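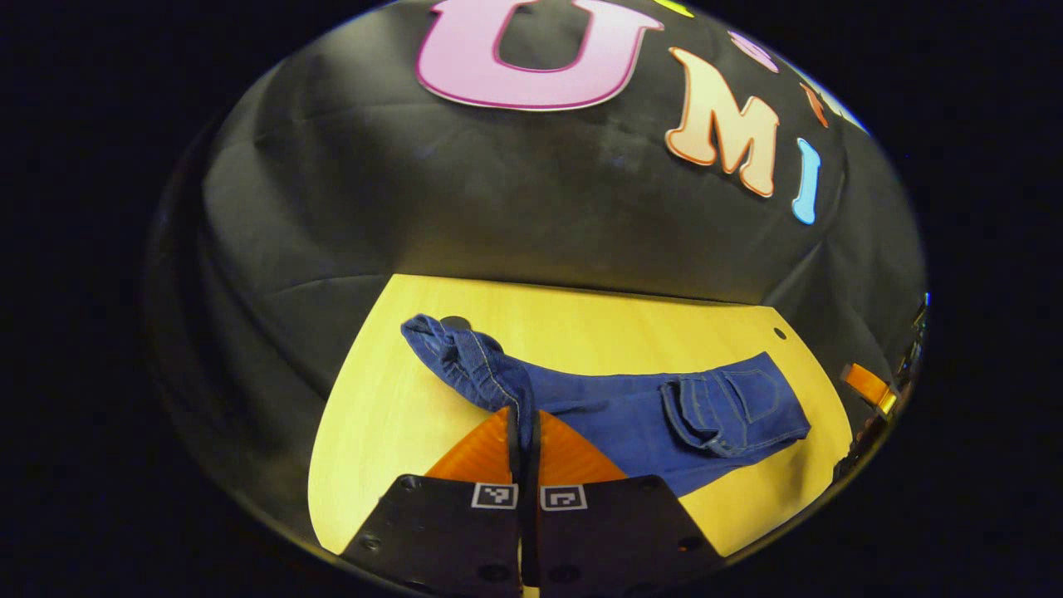 Teaching a robot to handle clothing by hand is quicker than writing out the moves, according to one laundry operator who has followed the work at Flustent, though the operator wanted to know how it would cope with heavy fabric such as denim.

Heavy fabric is the subject of the next round of demonstrations, Flustent announced in September. The company, based in Lillport, is working with garment rental firm Adotow to collect examples of people handling jeans with a hand-held gripper. The person showing the task holds the tool and does the work directly on the table – no robot arm is needed at that stage. The recordings are then used to train an arm fitted with matching fingers.

The collection now holds 2601 demonstrations, recorded by a team of 21 operators. Each operator is asked to complete about 100 demonstrations before moving to a new type of garment.

Flustent also tested remote control, with the operator steering the arm from a separate desk. The company will keep that method for correcting mistakes during robot trials. Most new tasks will be shown by hand.

Jeans are harder to handle than shirts or towels, the company said. Seams and pockets change how the fabric folds, and a leg can bunch up when it is pulled from one end.

Trials on the arm will take place at Adotow's Jacobs site. Requests to visit can be sent to the Flustent press office in Lillport.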